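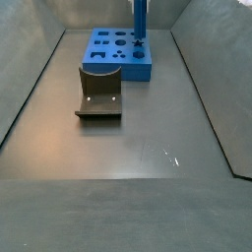
Genalyn Dagdag
Desarrolladora de software de control en Herkari

28 Jan 2026

Llevaba semanas prometiendo que iba a escribir sobre el planificador nuevo y al final me pongo hoy, con el café a medias y los logs de la mañana todavía abiertos en la otra pantalla. Aviso: me voy a enrollar con cosas de sistemas de referencia, así que quien venga buscando consejos de productividad puede ir cerrando la pestaña (¡sin rencores!).

Os pongo en situación. El módulo se llama Mestia y se encarga de lo que pasa entre "sé dónde está el agujero" y "la pieza está dentro". Dicho así parece poca cosa. La primera versión la escribí yo en junio, con muchas prisas, y era un único fichero enorme con una máquina de estados que daba miedo abrir. Tenía un estado que se llamaba CASI_2. No existía ningún CASI_1 y sigo sin saber qué hice con él.

La reescritura la hemos hecho entre Oskari y yo. Él venía de Andengate, donde trabajaba con árboles de comportamiento, y me convenció en una tarde: cada habilidad es un nodo (acercarse, alinear, bajar, buscar contacto, soltar) y cada nodo devuelve por qué ha terminado, con un motivo que se pueda leer. Antes, cuando algo fallaba, yo tenía un "timeout" y mucha imaginación. Ahora tengo "alinear: giro fuera de tolerancia", y con eso ya sé qué fichero abrir. ¡Una maravilla!

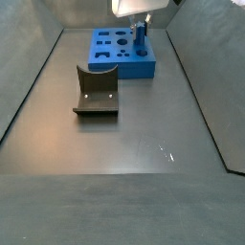
El nodo que más guerra me ha dado es el de alinear, que es precisamente el mío. Trabaja con dos poses, la de la pieza en la pinza y la del hueco en el tablero, y tiene que reducir la diferencia entre las dos antes de dejar que el brazo baje. Con un prisma de punta de estrella como el azul que lleva ahí cogido hay una trampa muy tonta: cinco puntas, cinco giros igual de buenos, uno cada 72 grados. Mi primera versión no sabía nada de simetrías y escogía siempre el giro cero, aunque eso supusiera retorcer la muñeca una barbaridad teniendo otra solución al lado. Ahora cada pieza declara su simetría en el fichero de configuración y el nodo prueba todas las equivalentes y se queda con la que menos mueve las articulaciones. Son 23 líneas de código. Me costaron casi 5 días — y un enfado monumental con los cuaterniones, que todavía me dura.

Lo siguiente fue la percepción. Lo de que pieza y tablero sean los dos azules es bastante puñetero para cualquier cosa que segmente por color, y nuestro detector antiguo hacía justo eso. Stamatia lo ha cambiado por uno que busca contornos y los compara con las plantillas de cada hueco. La cámara fija da una estimación gruesa, suficiente para llegar encima del tablero, y luego la de la muñeca afina. El lío gordo estaba en cómo juntar las dos: yo leía la transformada con la hora a la que llegaba la imagen y tenía que leerla con la hora a la que se había capturado. Si el brazo está quieto da igual. Si se está moviendo, el hueco se te va de paseo por el tablero y te pasas una tarde entera recalibrando una cámara que estaba perfectamente calibrada (hola, soy yo).

También hemos hecho una herramienta para repetir ejecuciones grabadas sin tocar el robot. Carga el log, vuelve a pasar las imágenes por el detector y enseña lo que habría decidido el árbol con el código de hoy. Tengo ya 146 ejecuciones guardadas y las paso todas antes de subir cualquier cambio.

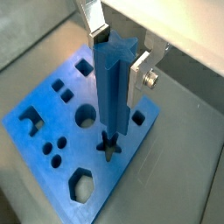 Lo que queda pendiente

El nodo de buscar contacto sigue siendo el patito feo. Ahora mismo hace una espiral pequeña alrededor del punto estimado, con una fuerza máxima hacia abajo, y los parámetros están puestos a ojo. Me gustaría que la espiral dependiera de la incertidumbre que da el detector, que para algo la calcula la pobre Stamatia. Oskari prefiere inclinar un poco la pieza y entrar primero por una punta. Hemos quedado en programar las dos como nodos intercambiables y ver qué cuentan los logs.

Y tengo que documentar el formato de configuración, que de momento vive en mi cabeza y en un mensaje larguísimo que le mandé a Oskari. Si alguien ha peleado con simetrías de piezas y tiene una forma elegante de declararlas, que me escriba en los comentarios, por favor. Yo vuelvo a mis cuaterniones.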